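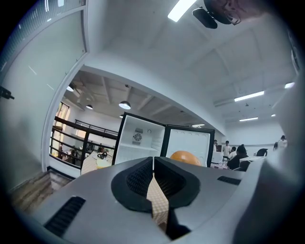
# Jarwood mini fridge notes

Welcome, and thank you for taking the time to read this before you open the folders. These are the working notes for the small fridge in the Jarwood office, the one with the black outside and the white inside, and they go along with the loading and unloading records we keep in this repository. I've tried to write down what I kept having to explain over the phone to our friends at Gilville, so forgive me if some of it is plain common sense!

## What the records cover

Each record follows one small job at the fridge: opening the door, putting something on the shelf, taking something out, moving things over to make room, or closing up again. There are 700 records in all, and 200 of them were kept back for checking. Most are short. The longest ones are the full clear-outs, where everything comes off the shelf, gets wiped around, and goes back in (I have a soft spot for those, they're very soothing to go through).

## About the fridge

It's a simple little thing. A white shelf runs across the inside, and there's a small round fan with a gray grille on the back wall, with a round dial just to the right of it. The door swings open to the right, so if you are setting up something similar, please leave yourself elbow room on that side. We didn't the first time, and spent a whole afternoon shuffling a filing cabinet back and forth.

A few house habits that show up again and again in the records:

- Keep tall items away from the fan. Cartons pushed all the way back are marked `blocked` in the notes column.
- Round things (oranges, apples, the odd tomato) go in a shallow dish, or they roll.
- Leave the dial alone. Ours is set to 4 and has stayed there since October.
- Anything with a lid goes in with the lid on, even if it's empty.

## Folders

- `open_close/` is door only, nothing moved
- `put_in/` has single items going onto the shelf
- `take_out/` is the same in the other direction
- `clear_out/` holds the full clear-outs, up to 6 items each
- `lobo_labels/` has the item names, in the Lobo format

## Known gaps

The overhead lights in that room are bright fluorescent panels and they were on for every record, so there is nothing in dim light. The Skendine set has evening records if you need them, though their fridge opens the other way and you'll have to keep an eye on that when you mix the two. We also have very few glass jars. Somebody kept taking them home.

Item names in `put_in/` were tidied up in the last update, but `take_out/` still says "juice box" in some places and "carton" in others. I'm working through it in the evenings with a cup of tea, and corrections are very welcome in the issues tab.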